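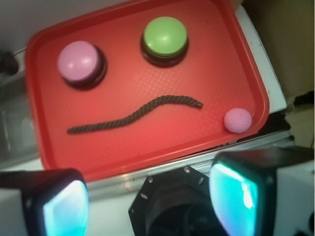
A rope, two push buttons and a small dimpled ball on the red tray, seen from the wrist of the robot. Photo: Andasari lab

The rope is the difficult one. A button keeps its shape when a gripper closes on it, and a ball can only roll. A rope has a new shape each time somebody puts it down, and the robot must decide again where to take hold.

At the Andasari lab in Iltivden, the team has spent two years on this decision. Their method, called Gulix, does not start from a model of each object. It learns from demonstrations in which a person guides the arm by hand, and it uses mainly the wrist view, with the two fingers always visible at the bottom. The teal pads on the fingers help the network to judge how far the gripper is open.

For the newest result the team recorded 1,000 demonstrations with mixed objects on one tray. After removing the ones where the person hesitated too long, 854 remained for training. The smaller set gave better grasps than the full one, and this surprised the group – they had expected that more data would always win.

Small things near a wall are still a problem. When a ball lies against the sloped side of a tray, one finger has little space to enter, and the robot often pushes before it grasps. A second method, Simard, tries to solve this with a short sliding motion toward the middle. So far it needs 5 seconds more for each object, and the team finds this too slow.

New trials with longer ropes are planned for September.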